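Cahier de manip – mars 2024
Projet Salinas, tâche « coussins sur le fauteuil »

Repris ce matin la comparaison entre les deux politiques. La première (Mikard) prédit une action à chaque pas, la seconde (Prallby) prédit un bloc d'actions et l'exécute presque en entier avant de regarder de nouveau. Même jeu de démonstrations pour les deux : 363 épisodes téléopérés, dont 315 gardés après le tri. J'ai enlevé ceux où l'opérateur a lâché le coussin puis l'a repris, car la dernière fois cela donnait des hésitations au moment de la prise.

Entraînement arrêté au pas 3 932 pour Prallby, la perte de validation ne descendait plus. Mikard va plus loin mais je ne vois pas de gain.

Ce que j'observe pour le moment :
– Avec Mikard, la pince tremble près du tissu et se ferme souvent trop tôt. Sur le coussin en peluche elle prend seulement les poils, et cela glisse.
– Avec Prallby, le geste est plus franc. Par contre, si le coussin bouge pendant le bloc, le bras continue vers l'ancienne position. Il faut réduire la longueur exécutée.
– Le bras gauche est le point faible dans les deux cas. Il arrive près de l'oreiller blanc et il attend, comme si la suite dépendait de l'autre bras. Dans les démonstrations nous faisons presque toujours la droite en premier, donc je pense que le modèle a appris cet ordre.

À vérifier aussi : les reflets sur le carrelage. Les démonstrations de juin étaient faites avec une autre lumière, et je ne sais pas si l'augmentation de couleur suffit. Wodley (le script d'évaluation) ne note pas l'éclairage, il faudrait ajouter un champ.

Pour la suite, je garde 2 réglages de bloc, un court et un long, avec les mêmes positions de départ. Ne pas déplacer le fauteuil entre les séries, s'il vous plaît, même pour passer derrière la table. Les poids sont dans le dossier Salinas, celui de Prallby porte le numéro du pas dans le nom. 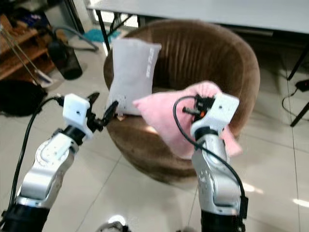
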